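Projet Sidwood : cuisine partagée et repas de quartier
Rapport d'étape à la fondation Smits, septembre

Le semestre a commencé sans four. Le modèle promis pour l'ouverture est arrivé avec une prise que le bâtiment ne possède pas, et l'électricien a mis cinq semaines à nous le confirmer par écrit. Nous avons donc servi des salades, beaucoup de salades, avec une conviction variable.

Malgré cela, 191 repas ont été servis, contre 50 prévus à la convention. L'écart flatte l'équipe ; il tient surtout à une prévision rédigée un soir de grande prudence. Les inscrits réguliers sont 53, dont deux viennent exclusivement pour le dessert et ne s'en cachent pas. 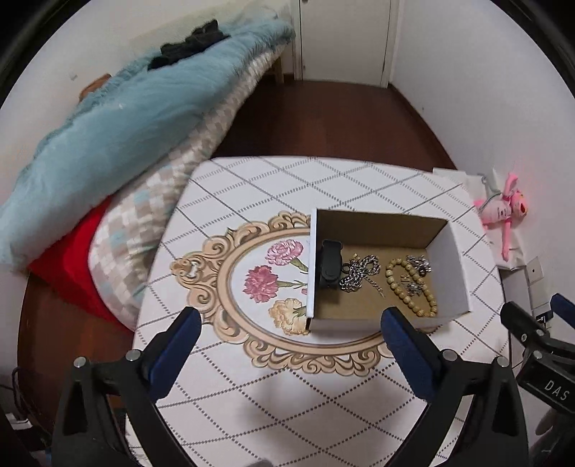 Amber Van Rooij trouve que le repas du mercredi commence trop tard, que le fromage disparaît avant l'arrivée de ceux qui travaillent, et que le mot « convivialité » figure un peu trop souvent sur nos affiches. Sur les trois points, elle a raison. Le service est avancé à 18 h 30, le fromage sort désormais en deux fois, et les affiches seront refaites quand l'imprimante voudra bien.

Côté dépenses, la ligne « petit matériel » est dépassée à cause des couvercles, achetés dans un diamètre optimiste. Stijn Dierckx a négocié un échange avec Skelov ; nous attendons l'avoir. La ligne « communication » reste presque intacte, ce qui se voit.

Prochaine étape : brancher le four. Nous demandons le report du solde sur le semestre suivant et joignons les factures, sauf celle de l'électricien, qu'il n'a pas encore envoyée.

Brodie Ruawai, coordination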